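Sourdough by Post: Your Questions Answered
Last updated 2020-11-07

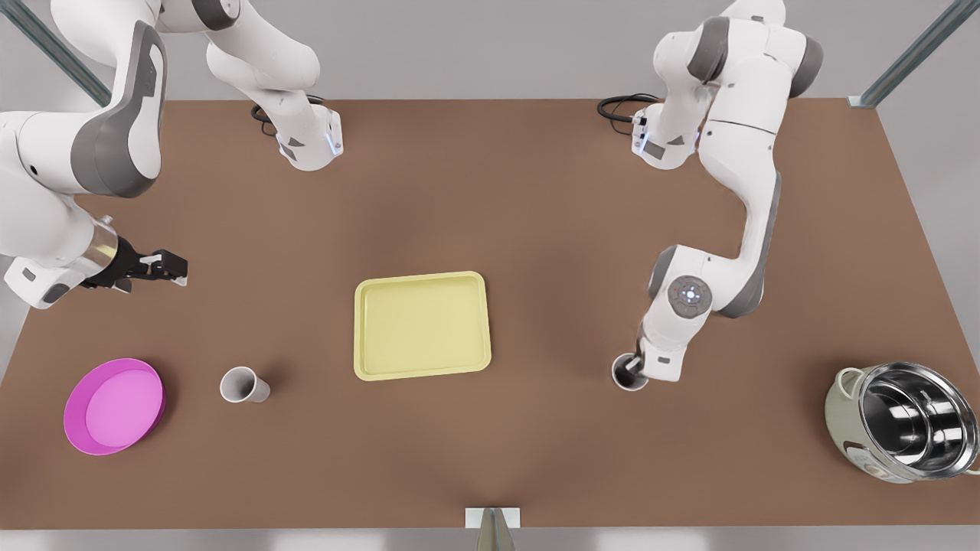 I started posting dried starter from my kitchen in Clevton because a mate interstate kept killing hers, and then her neighbours wanted some, and now I've sent out over 1000 packets. The same questions land in my inbox every week, so I've put the answers in one spot (and yes, you can still email me if yours isn't covered!).

What do I get in the packet?
Dried flakes of my rye starter, enough to wake up twice if the first go flops, plus a folded card with the feeding steps. No jar, sorry. I tried posting jars once and I'm still finding glass in the boot of the car.

How long does it take to get going?
Mine usually bubbles by day three. If your kitchen's chilly, give it a week before you panic. I've had people write to me after six hours, bless them.

It smells like nail polish remover. Have I killed it?
Nope, it's hungry. Tip most of it out, feed it equal weights of flour and water, and do that again tonight. If you see pink or orange streaks or fuzzy mould, though, bin the lot and ask me for another packet.

Which flour do you use?
Wholemeal rye from the Neltstead mill, which I buy far too much of. Any supermarket wholemeal will do the job. I'd skip self-raising for this one.

Can I use tap water?
I do. If yours has a strong chlorine whiff, leave a jug on the bench overnight first and see if that helps.

How much starter goes in a loaf?
For my everyday loaf I use 60 grams, and the dough sits overnight on the bench in winter or in the fridge once the weather warms up. The full recipe's on the back of the card.

Do I have to feed it every day forever?
Goodness, no! Once it's lively, pop it in the fridge and feed it weekly. I've forgotten mine for 2 months and it came good after a few feeds, grey liquid on top and all.

What do I do with the discard?
Pikelets. Crumpets if I've got the energy. It also makes a decent cracker with a bit of olive oil and some salt flakes.

Where can I find you in person?
I have a table at the Odoi growers' market most Saturdays, next to the honey stall. Come early if you want a fruit loaf, they go first.

When's the cut-off for Christmas orders?
Get yours in by the first week of December, please. The post gets slow after that and I'd hate for your flakes to spend the holidays in a depot.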